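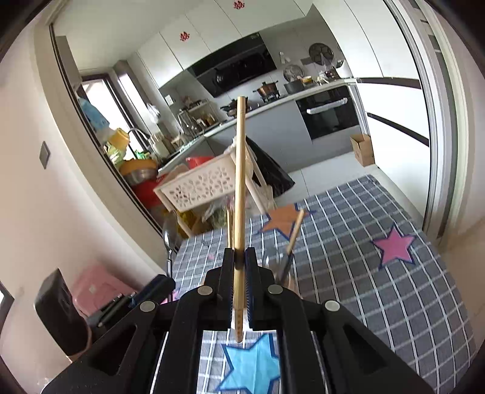

Small Kitchen, Hard Look
2025-12-31

Every organizing guide promises that a rolling cart will fix a small kitchen. I have my doubts. The Selari catalog lists 30 ways to use one, and most of them come down to moving the mess.

Chopsticks and a spoon on the checked cloth. A clear cup does the job for the long things. The Podstead divider set wants 50 dollars for the same idea.

Cream shelving cart, floral-pattern basket. Pretty enough. Check again in March.

Wire spice rack by the stove. Fine for jars, though I'd question keeping spices that close to the burners.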